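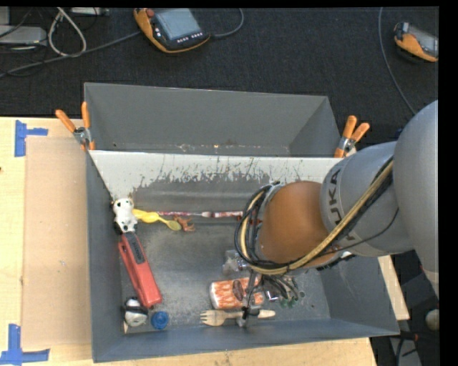 The most frequent fault in the Dendeck picking cell is error 269, "Contact before target". It means that the arm has met resistance before it reached the grasp height calculated by the Drirkance software. The robot stops by itself and holds its position. In most cases the reason is one of two: the bin has moved from its taught place, or the height of an item was estimated wrongly. Items lying down, such as a can on its side or a wooden fork, are more difficult than items which stand, and when they lie close together the fingers may touch one while they go for the other. The orange spring clamps at the upper corners of the bin must be checked each time this error comes, even if the bin looks straight.

6.3 Recovery after error 269

CAUTION: Do not put your hand into the bin while the drives are on. The arm can move a short distance when the contact force is released.

1. Press the emergency stop on the teach pendant. Wait until the drives are shown as off.

2. Look at the gripper from the side. Write down which item it is touching, or if it is touching the floor or a wall of the bin. You will need this for step 9.

3. Do not pull the item out. If it is caught under a finger, leave it there until the arm has been lifted.

4. Release the emergency stop and confirm the message on the pendant.

5. Select manual mode with reduced speed. Choose the tool coordinate system.

6. Move the gripper back along its own axis until it is completely above the walls of the bin. Use short presses. If the force value goes up, stop and go to section 6.4.

7. Press the emergency stop again. Now you may remove the item and examine the fingers. A bent finger must be replaced. Do not try to make it straight by hand.

8. Press down on each corner of the bin. If it moves, open the clamps, put the bin back against its marks and close the clamps again.

9. Enter the fault in the cell log with the item name and the contact point.

10. Start the program from the home position. Never continue from the point where it stopped.

Note: If the error comes back 3 times with the same item, take this item out of the set and send the log file to Grewal support.

6.4 The arm cannot be lifted

Sometimes a finger is pressed so strongly against the floor that the brakes open and close again immediately. This was seen at the Sellatbridge site in September, after the force limit had been set to 900 by mistake. Please do as follows:

1. Keep the emergency stop pressed.

2. Open the clamps on both sides while a second person holds the bin.

3. Lower or tilt the bin slowly until the finger is free. Keep your hands on the outside of the walls.

4. Move the bin away, then go back to step 4 of section 6.3.

5. Before the next run, check the force limit in the settings menu and carry out the bin calibration in section 4.

Section revised 2019-03-01.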